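The Half-Empty Bottle
By Tamara Zinchenko
3/30/20

Severyn Bilyk keeps his work table against a white wall on the second floor of the old Preltness dairy building, and for most of the past winter he has been writing a short book about what people drink out of at home. The book will be called Clivo, after the street he grew up on. It deals with bottles, tumblers, mugs and the things we stand them in, and it runs to 46 short chapters. One chapter is about ice cube trays. Two are about lids.

Bilyk is a former packaging buyer. He spent his working life at Clorance, a regional grocery supplier, choosing jars and caps for other people's pickles and syrups. He left in November and started writing the same week. He says he had been making notes for years on the backs of order forms and wanted to find out if they added up to anything.

The chapter he likes best is the one about soda bottles after they have been opened. There is plenty in print about how a bottle is made and filled, he says, and plenty about what happens to it after it is thrown out. He wanted to write about the days in between, when it stands in a kitchen with some cola in the bottom and gets picked up and put down by everyone in the house.

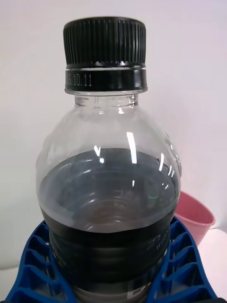
His interest is mostly in small parts. A screw cap has fine ridges around the side so that fingers can get a grip, and under the ridges is the ring that is meant to show if a bottle has been opened before. Most people never look at the ring. It stays on the neck until the bottle is gone, sometimes with a printed code on it that only the bottler needs. Bilyk gives the ring five pages. He wrote to his old coworker Demyd Kuzmenko, who still buys closures for Clorance, and Kuzmenko sent back a long letter about torque, meaning how hard a cap is screwed down at the plant. A cap put on too tight brings complaints from older customers. A cap put on too loose brings complaints from everybody.

The chapter then moves on to how to keep an opened bottle fizzy. Bilyk tried the advice he had heard as a child. Squeezing the air out before closing the cap did not impress him, and the drink seemed flatter the next day than one he had left alone. A spoon in the neck did nothing he could detect. Keeping the bottle cold and closing it firmly was the method he ended up with, along with buying a smaller bottle in the first place.

He also has opinions about holders. A tall bottle with only a little left in it tips over easily, and on a crowded table it will be the first thing to go. Bilyk prefers a plastic holder or basket with open sides. It grips the lower part of the bottle, it lets you see how much is left, and it can be rinsed under the tap when something has dripped down inside. Closed holders hide the mess until it sticks. He has used the open kind since his children were small and says he would not go back.

The cups come later in the book, in a part he rewrote more than any other. The first version was a history. Bohdan Prokopenko, who edits for Beyene, the small press that is bringing the book out, told him it read like a catalog and asked him to start again with what he used himself. Bilyk threw out most of it and wrote about plastic tumblers.

His argument is a simple one. A family needs cups that do not break, that come in different colors and that are wider at the top than at the bottom. The color settles whose cup is whose, so the same one can be used all day. The taper lets them stack in the cabinet and lets a hand or a sponge reach the bottom. A thin rim is pleasant to drink from. A thick one feels like drinking from a bucket.
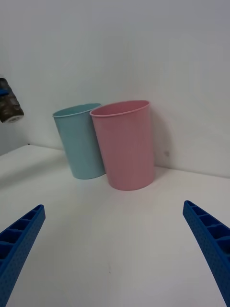
Pale colors do have a drawback, and Bilyk is fair about it. Tea and tomato juice can leave a tint on the inside of light plastic, and scrubbing with a rough pad leaves scratches that hold the stain. He recommends a paste of baking soda and water, left for an hour and wiped out with a soft cloth. For a cup that smells of soap or of last night's orange drink, he leaves it open on the counter overnight. He does not stack cups until they are fully dry. Two damp tumblers pushed together can be very hard to get apart, and he describes one morning spent on the problem with warm water on the outside cup and cold water in the inside one. It worked on the third try.

Ynyr Prydderch, who runs the kitchen store downstairs, read the draft and disagreed with a good part of it. He thinks children should learn on glass. Bilyk put the objection in the book and answered it in a footnote that takes up most of a page.

Beyene plans a first printing of 1600 copies, with 200 set aside for Prydderch's store and a few others nearby. The finished manuscript came to 537 typed pages before Prokopenko cut it, and the chapter on drinking straws is gone completely. Bilyk has kept it in a drawer. He is now making notes on dish racks.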